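分类:实验记录 > 学生课题 > 柔性物体操作

密封袋整理任务 三月工作记录(Poltent 课题组)
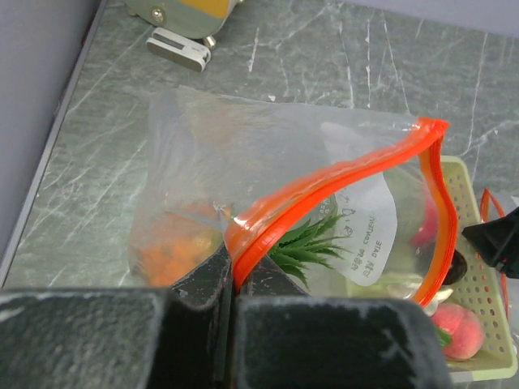

图1 腕部视角:夹爪夹持密封袋的橙色封条,右侧为浅绿色篮筐

一、本阶段目标

本学期课题分为两个子任务:其一,将篮筐内的仿真果蔬逐件移入透明密封袋;其二,夹住封条一侧,使袋口保持张开,为后续放入留出空间。上一阶段已完成硬质容器的抓放,本阶段起转入薄膜类物体。指导组要求,在进入策略训练之前,须先完成50条遥操作示范的采集与审核,不合格者不计入总数。

二、设备与软件

双臂平台沿用实验室现有配置,控制程序使用 Vullia 分支,数据回放及标注使用 Mavier。两侧夹爪的开合上限已统一,此前因左右参数不一致造成的记录偏差不再出现。腕部相机的曝光改为固定值,自动曝光在袋面反光较强时会使画面明暗反复变化,影响后续标注。

三、操作要点

1. 夹持点应落在封条上。封条较袋身硬,受力后形变较有规律;夹在袋身薄膜处时,袋口容易重新贴合。
2. 夹住封条后先停顿,再缓慢上提。上提过快时,封条会向一侧扭转,形成较高的弧形,袋口虽已打开,但朝向偏离篮筐。
3. 另一侧机械臂在袋口稳定之前,应停留在篮筐上方,不得提前下探。
4. 带叶片的物件(如桃子)取放时,避免指尖压住叶片。叶片在袋口处容易勾挂封条。
5. 袋面印有标签区(含 DATE、CONTENT 字样及韩文),标签朝向每条示范均应变化,以免模型将印刷文字当作定位依据。

四、问题记录

(一)封条扭转。采集前半段此类情况较多,袋口呈扭曲的开口,放入物件时须由操作者临时调整腕部角度。经讨论,此类示范予以保留,但须在 Mavier 中加注“袋口扭转”标签,训练时单独统计。

(二)透明材质的识别。袋内已有物件时,隔着薄膜所见轮廓较为模糊,标注人员对物件是否已完全入袋的判断不一致。现统一规定:物件最高点低于封条方可标为“入袋”,否则一律标为“未完成”。已提交的标注按此标准复核。

(三)指面污渍。夹爪指面积有灰尘及擦痕,对夹持力的影响尚未测定。自下次起,每采集8条清洁一次指面,并在记录表中注明,以便对照。

(四)线缆。篮筐一侧的红色线缆应检查余量,大幅度转腕前须确认线缆不会搭入筐内。

五、数据管理

示范文件按“任务代号_操作者编号_序号”命名,当次采集结束后上传至课题组服务器。审核实行双人制,由2名组员分别回放,意见不一致的交例会讨论。作废文件移入单独目录,不得直接删除。

六、与 Phromma 展示的衔接

学院拟安排本课题参加 Phromma 学生项目展示,现场演示内容暂定为单件入袋。演示用台面与实验室大理石纹台面的颜色可能不同,需提前索取样板,补采部分数据。若示范总数能扩充至100条,则补采部分一并纳入;若时间不足,以现有数据优先,演示改为遥操作方式进行。

七、待办

- 复核已提交标注中的“入袋”一项
- 更换磨损的密封袋,旧袋另行存放,留作测试
- 整理台面后方的设备与零散小件,采集前后位置应保持一致
- 测定指面清洁前后的夹持力差异
- 向展示承办方确认台面尺寸及供电条件

封条夹持高度目前由各操作者自行掌握,尚无统一标准,拟在下次例会上先行比较现有示范中的取值,再定范围。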